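# Sorting the Junk Box in Plullbridge

The Pimis arm has been running at the Pukico workshop since September, and on most evenings it does one thing. It takes an object out of one metal bin and puts it in the other. When the first bin is empty, it goes the other way.

Pukico is a shared shop in Plullbridge, two rooms behind a tile store, with a wood side and a metal side. Members pay by the month and get a shelf. Pimis began as a proposal on the shop's whiteboard to do something about the donation box, which fills up with plastic housings, kitchen parts, rags and toys that people drop off for others to take apart. Five members signed up for the job. One had worked on packaging lines and the rest had mostly built furniture.

The arm came secondhand from Royer, a surplus dealer an hour away, with a dented shipping crate and a manual for a slightly different model. It cost more than everything else put together. With the arm, the air fittings, the bins and the lumber, the group spent $2,052, paid out of their own pockets over the summer.

The first month went into the base. An arm that weighs as much as this one will walk across a floor if it's only sitting on a bench, and the first bench it was bolted to twisted enough to throw the tool off by a finger's width at full reach. The second base is a metal beam frame with plywood around it. It's heavier than anyone wanted and takes two people and a pallet jack to move, but it stays where it's put.

The bins took longer than expected, too. The early ones were plastic storage tubs, and they flexed. When the gripper pushed down on something near a wall, the wall bowed out and the object slid underneath. Sheet metal fixed that and brought its own trouble. Bare metal shines under the shop lights, and the software that looks for objects kept finding the reflections. The group tried painting the inside of one bin, and the paint came off on the parts. They ended up turning off the light nearest the bench and leaving the metal alone. Scuffs have helped, since a worn floor shines less than a new one.

Everything is held with bar clamps borrowed from the wood side. Brackets were planned, and there is a drawing of them. Clamps turned out to be easier to live with. A bin can be pulled out, emptied and put back in a minute, and tape on the work surface gives the members something to line up against. The wood side has asked for the clamps back twice.

Soft things are the hardest. Cloth has no fixed shape, and a rag that was picked up cleanly by one fold may come up by a thread the next time or not at all. The arm also tends to lift whatever is lying on top of a rag along with it. Hard plastic with a hole through it is easier to grab than to place, as a finger can catch in the opening on the way out. Round objects roll. Anything close to a wall is a problem, and a lot of things end up close to a wall.

The members keep a notebook on the shelf by the door. A page from the early weeks reads, in full, "Hose caught. Stopped. Hose caught again." The hose now has more slack, tied off higher on the arm, and it has been less of a nuisance. The cables still get rerouted whenever the wrist is asked to do something new.

Anyone running the arm has to stay within reach of the stop button, and no one puts a hand in a bin with the power on. Those rules were written before the arm was ever switched on. A third was added later, asking people to wipe out the bins before leaving, after crumbs of broken plastic started jamming the fingers.

As of 01/10/2021, the arm can clear a mixed bin on about 4 tries out of 9, if clearing means that nothing is left behind and nobody had to help. The member who worked in packaging considers that poor. The others point out that the count was zero for a long while, and that a miss usually means one stubborn item left in a corner.

The donation box itself still gets sorted by hand. Before Pimis can take that over, it has to tell a part worth keeping from one that isn't, and the members don't fully agree on that among themselves. For now they choose a handful of objects with different shapes and surfaces, spread them over the floor of the front bin, and start the program. Then they stand back and watch what the arm goes for first.

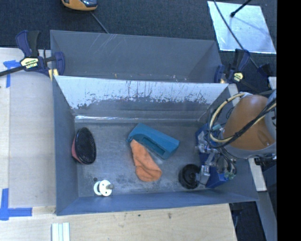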